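Drudotmont is a hand-held gripper kit for recording manipulation tasks by hand, sold by the robotics supplier Ernanard. A person holds the tool and does an ordinary job with it, such as folding laundry, and the recording is later used to train a robot arm. The kit was designed by Dinesh Amarasinghe and replaced an earlier model, the Skinotstead.

Each kit has a two-finger gripper, a camera mount, a charging cradle and a padded case. The gripper weighs 700 grams without the camera, against 825 grams for the Skinotstead. The list price is $1150 for one kit. A spare set of fingers is sold separately.
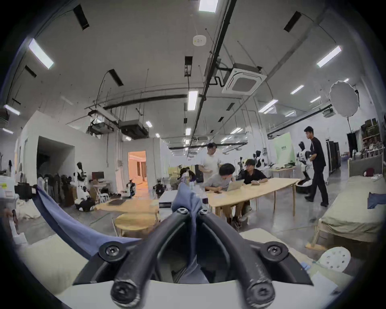

Blue cloth held in the gripper
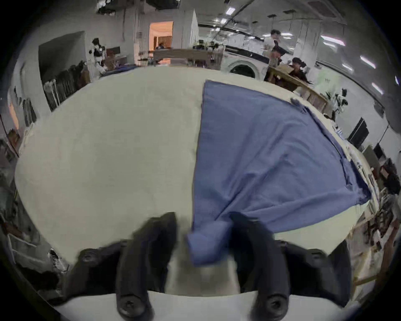 Page last changed in August, 14:20

Cloth handling is the use most often named by buyers. The fingers close on a fold or a corner, and the user moves the whole tool to lift, drag or turn the fabric. Ernanard recommends a plain table with free space on the side the cloth is pulled toward.

A rental service began one year after the kit went on sale. It costs $400 a month and covers repairs to the fingers and joints - damage to the camera is billed to the renter. Renters can also book a half-day training visit.

Reviews have praised the low weight and the simple finger change. The main complaints concern the trigger, described as stiff for small hands, and the printed manual, which leaves out the steps for resetting the grip sensor. A corrected manual can be downloaded.

Related items
Skinotstead
Ernanard
Jayawardena cloth test
Parallel-jaw gripper
Dinesh Amarasinghe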